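Finished spinning the last of the gray fleece from Sanby. Total came to 1,863 yards across the whole batch, which is more than I planned for.

Most of it is a two-ply, worsted weight or close to it. One skein came out thinner and I'm keeping that for mitten cuffs.

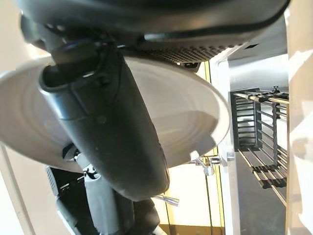

Blocking is the part I get asked about most. I soak for 20 minutes in cool water with a little wool wash, roll it in a towel, then lay it flat. For a beret I stretch it over a plate, a round plain white one with a raised rim. The rim gives the edge a clean fold. Leave it overnight.

Pattern is Genolness by Mal-soon Yeon. The medium takes roughly 200 yards. She has you switch to double points earlier than I like, so I used a long circular and magic loop for the crown.

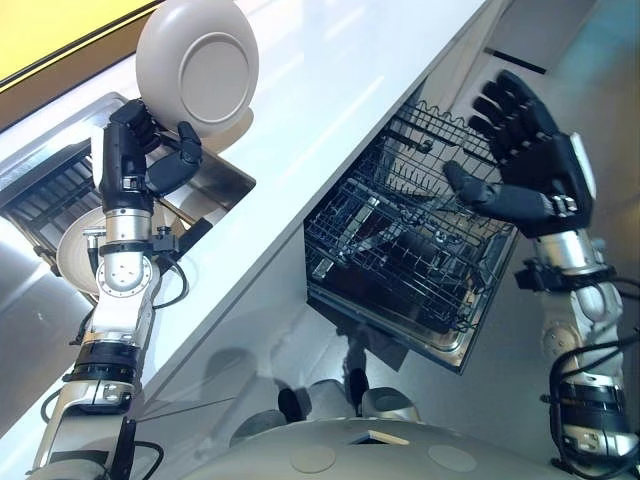
Off-white plate, foot ring side.

Juraj Danko asked if superwash works for this one. It does, but it grows. Go down a needle size and swatch first.

Second beret is on the needles now in the Grivska lambswool, color 544. It sheds a bit while you knit and softens up after the soak.

After that it's a cardigan for my sister, due in May. I have the body done to the armholes and have been avoiding the sleeves. Will post the yoke chart notes when I get there.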